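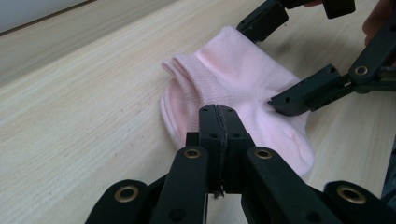
Flomero Junior Tennis – progress report to Pivell
June 2025
From: Johanna Kaufmann, program lead
To: Oluwatosin Afolabi, grants

Oluwatosin, sorry for the short sentences, wrote most of this between court bookings. Same headings as last time so you can lay them side by side.

Where we are

Spring block finished. All 8 sites ran. Gumness started two weeks behind because the net posts came in the wrong size and had to go back, but they made up the sessions on Saturdays and ended level with everyone else.

Sessions attended across the spring block: 2586. Target in the agreement was 2000. Please don't raise the target on the strength of it, a good chunk of that is Kälin, where two schools sent whole classes during their sports weeks. Won't happen in fall.

Girls' numbers still behind boys' in the 12 to 14 group. Better in under 10s. More on that further down.

Coaching

Reto Haslinger is now full time with us. Runs the red and orange ball groups at four sites and does the travel between them, which is a lot of driving. Edeltraud Lanz stays part time, green ball and the older ones, plus the Thursday squad.

3 assistant coaches passed their level one. A fourth was meant to take it in the same sitting and was sick, will rebook. All of them came up through the program as players, which the board liked a lot.

Background checks all current. First aid renewals due in December for everyone except Reto, who did his early.

We tried the shorter format for the youngest kids – 40 minutes, not an hour. Parents complained at first about driving in for 40 minutes. Coaches love it. Keeping it for under 8s, going back to the hour for under 10s from September.

Match play

This was the weak spot in your comments last year so here is the full picture.

Team league: entered two teams, mixed under 12 and girls under 14. The under 12s came second in their group and lost the playoff at Kälin on a deciding doubles tiebreak, 10-8. The under 14 girls won one tie, lost four. Two of those were against clubs with regional squad players and the scores look bad on paper. Edeltraud wants them in the same division next year, I agree.

In-house match days: one per month at each site, except Gumness (see above) and one rained off at the river courts, not replaced. Short sets, no-ad, kids keep their own score. Some arguments over line calls. Edeltraud wrote a half page on how to call your own lines and it is now taped up by every court.

Singles events: still not enough kids entering. The ones who play them are the same few families. Entry fee is part of it, the online sign-up is the other part, it asks for a rating that beginners don't have. Andri Aebischer is talking to the district office about a paper form for first timers. No answer yet.

Equipment

Balls: went through red ones faster than planned. Over on this line. Orange and green under.

Rackets: loan scheme working. Most come back at the end of the block. A few grips need redoing, one frame cracked. We need more 23 inch and have too many 19 inch, ordering was off, my fault.

Mini nets: all in use. The Kälin set has a bent bar, still stands up.

Ball machine: not bought. Price went up after the quote and I didn't want to go ahead without asking. Would like to move that money to court hire for the winter, see requests.

Girls 12 to 14

The drop-off comes at the switch to the full court. We lose girls there and we lose more of them than boys. Edeltraud phoned families over the spring, a mix of reasons. Clash with other sports, session ends late, didn't know anyone in the group. Some had nothing against tennis and just stopped.

What we changed: moved the group to 4:30 at two sites, let them sign up in pairs, more doubles and less basket drilling. At the two sites with the earlier start, attendence held up to the end of the block. At the others it fell off after the holidays same as before. Want to move two more sites in fall if we can get the courts. Adult members hold the 4:30 slot at one of them and are not keen.

Money

Andri's spreadsheet goes separately. Short version: spending under the line overall, because of the ball machine. Travel over. Court hire on budget for outdoor. Coaching on budget, including Reto's move to full time, which you approved in writing, copy is in the folder.

One invoice from Gumness for lighting is in dispute, they billed us for evenings we weren't there. Not in the totals.

Problems

Indoor courts for winter. The hall we used last year has given our Sunday slot to futsal. Andri has a verbal yes for Saturday mornings at a different hall but the floor is fast and the surround is tight, fine for red and orange, not great for full court. Still looking.

Schools outreach is too dependant on one PE teacher at Kälin. If she moves, we lose it. Need a second contact.

Registration still runs on two lists, one on paper. Kids get counted late. The attendance figure above has been checked by hand against the coaches' sheets.

Next block

Summer camps, two weeks, Reto leading the first and Edeltraud the second. First week full, second has places.
Fall sign-up opens before the camps end.
Assistant coach rebooking.
Winter hall to be settled before school starts.
Match day at all sites again, with a rain date fixed in advance this time.

Requests to Pivell

1. Move the ball machine money to winter court hire.
2. OK to report attendance by block and not by month from now on.
3. A decision on the travel line before camps, if possible. Reto is paying for gas up front and claiming back.

Site visit: any match day is fine, Kälin has the best parking. Let me know which and I'll tell the coaches.

Johanna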